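Selling online from a small town, marketplace or own store first?

Kai Wendt
Hi all! I make refill pouches for fountain pen ink and I finally want to sell past the Gotville craft fair. I sold 348 of them this spring, all by hand and all cash, and I loved every minute of it. Do I start on a big marketplace or build my own store right away? My budget is tiny but my evenings are free!
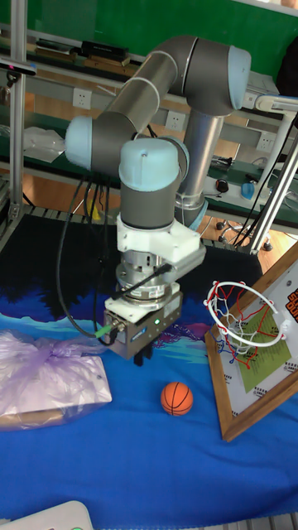
Robot arm with gripper, blue printed cloth on the table.

Hajar Ait Ali
Oh, congratulations, 348 is a great start! I'd go marketplace first, no question. I opened Palo with 18 listings and the buyers were already there looking, which is such a gift when you have no mailing list. Read the fee page twice, though (I skipped the part on returns and paid for it in October). Put a little card in every package with your name on it so people can find you later.

Siu-ming Tam
own store. you keep the customer emails

Wolfram Reinholz
I did both, in the wrong order! Built a beautiful store for Kettler, waited, and got 40 visitors in a month, half of them my cousins. Then I listed on a marketplace and shipped 2,832 orders before I touched the store again.

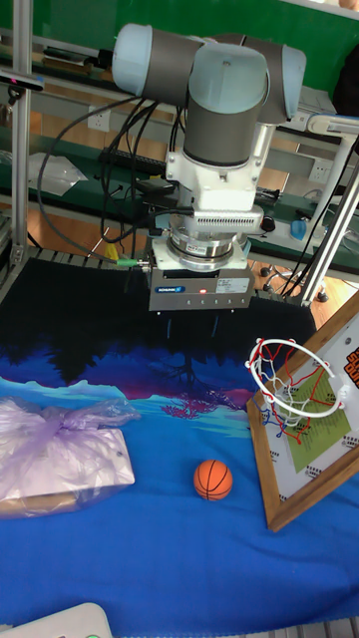 Product photos made the biggest difference for me, more than price or keywords. Shoot everything on one plain background and get close enough that small print can be read. Even on that gray metal gripper you can pick out the blue SCHUNK label, and a buyer should be able to read your ink names just as easily. Have fun with it, and post a link when you're up!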